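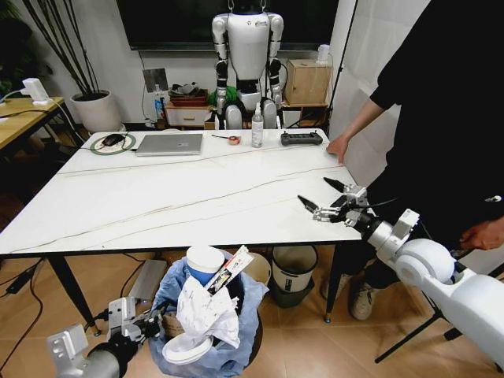

A large table with a marble-look top. The objects near the far edge include a mouse on its pad, a closed laptop, a tape measure and a spray bottle.

What Is on the Table? Measuring, Spraying and Pointing

A table in a workroom collects tools. Each one does a job, and each job depends on a simple piece of science. This page explains four of the objects and the table they rest on. Words in CAPITALS are listed again at the end.

The tabletop

Marble is a rock. It forms when limestone is heated and squeezed deep underground for a very long time. The colored lines in marble are called VEINS. They come from other minerals, such as clay or iron compounds, that were mixed into the limestone before it changed.

Many tabletops have a marble pattern. Some are cut from real stone. Others are made of a different material with a pattern printed on the surface. A photograph is often not enough to tell the two apart. One test is to look at the edge of the top. In real marble, a vein that reaches the edge usually continues down the side, because it runs through the rock. Another test is touch. Stone carries heat away from your hand quickly, so it feels cold even when it is at the same temperature as the rest of the room.

Legs that lean outward give a table a wider base. An object tips over when its center of gravity moves past the edge of its base, so a wide base makes tipping harder.

The tape measure

A pocket tape measure usually holds a long, thin strip of steel wound around a spool. Inside the case there is also a flat spring. Pulling out the strip winds the spring tighter. This stores energy. Letting go releases the energy, and the spring pulls the strip back in.

Look at the end of a steel tape and you will see that the strip is curved across its width, like a shallow gutter. The curve makes it stiff. A flat strip of the same steel would droop almost at once.

Tapes are often marked in centimeters, inches or both. One meter is 100 centimeters, or 1,000 millimeters. A table that is 2 meters long is therefore 2,000 millimeters long. Engineers often write lengths in millimeters to avoid decimal points.

The metal hook at the end of many tapes is slightly loose. This is deliberate. The hook slides by a distance equal to its own thickness, so the reading is correct whether you push the hook against a wall or pull it over the edge of a table.

The spray bottle

A spray bottle contains a small PUMP. Inside the pump are a piston, a spring and two one-way valves. A valve is a gate that lets liquid pass in one direction only.

Squeezing the trigger, or pressing the top, pushes the piston in. Liquid in the pump has nowhere to go except out through the nozzle. The hole in the nozzle is very narrow, so the liquid leaves fast and breaks into drops. When you let go, the spring pushes the piston back. The space inside the pump grows, the pressure drops, and more liquid rises up the tube.

Safety note: a clear liquid is not always water. Cleaning fluids can be clear too. Do not spray, smell or taste the contents of a bottle unless an adult has told you what is in it.

The mouse and its pad

Most modern computer mice are optical. A small light underneath shines on the surface, and a sensor takes a very large number of tiny pictures every second. A chip compares each picture with the one before it and works out how far the mouse has moved, and in which direction.

The sensor needs small details to follow. Glass and very shiny surfaces give it few details, and the pointer on the screen may jump or stop. A mouse pad has a fine, even texture that the sensor can track.

A mouse with a cable gets its power through the cable and sends its signals back the same way. A wireless mouse sends radio signals and needs a battery.

Try it: measure a table

You need a tape measure, a pencil and paper.

1. Measure the length of a table at home in centimeters. Write it down.
2. Measure the width.
3. Multiply the two numbers. The result is the AREA in square centimeters.
4. Measure the length again, starting from the other end. If the two lengths differ, measure a third time.

Example: a table 100 centimeters long and 60 centimeters wide has an area of 6,000 square centimeters.

Small differences are normal – even careful people get them. Scientists repeat a measurement for this reason.

Words to know

AREA – the amount of surface a shape covers
PUMP – a device that moves a liquid or a gas
VEIN – a colored line running through rock

Text: Mirjam Aebischer. Checked by Amanuel Wako.

This site uses cookies to remember your reading level. Accept / Settings

Related pages
How a Zipper Closes
Why Chains Have Links
What Is Cardboard Made Of?
Springs, Large and Small
Reading a Ruler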